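From: Rosimeire Tavares
To: political-books list
Subject: Re: [polbooks] The Bastos memoir, anyone?

Nadhirah Wuisan wrote on Friday:
> Has anyone finished the Welington Bastos memoir? I'm on
> page 18 and he has yet to be born. Does he ever reach
> the senate, or should I skip ahead?

Nadhirah,

He reaches the senate on page 459. I kept a bookmark there for a week as a sort of base camp. The book runs to 652 pages, and the six years he spent as minister get one chapter, most of it on the quality of the ministry's coffee.

The Guerra chapters are worth your time, though. His account of the water strike is the best I've read, partly because he was on the losing side and still sounds annoyed. Skip the poems.

Cauã asked me off-list about the index. There is one. It has four entries for "enemies" and none for "budget."

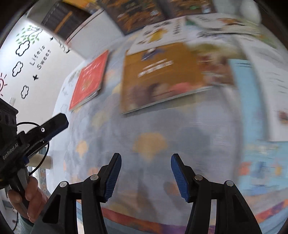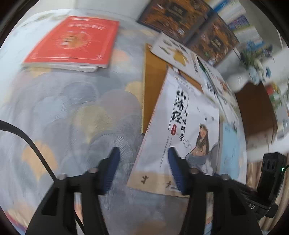
I'd also treat the Purance affair with some care. Bastos says he resigned on principle that September. Edivaldo Conceição's biography has him being asked to leave twice, the second time in writing. I believe Conceição, who at least prints the letter.

My copy is free to whoever pays the postage, which for a book this heavy may be more than it cost me. Cauã Andrade has first refusal if he still wants it.

Rosimeire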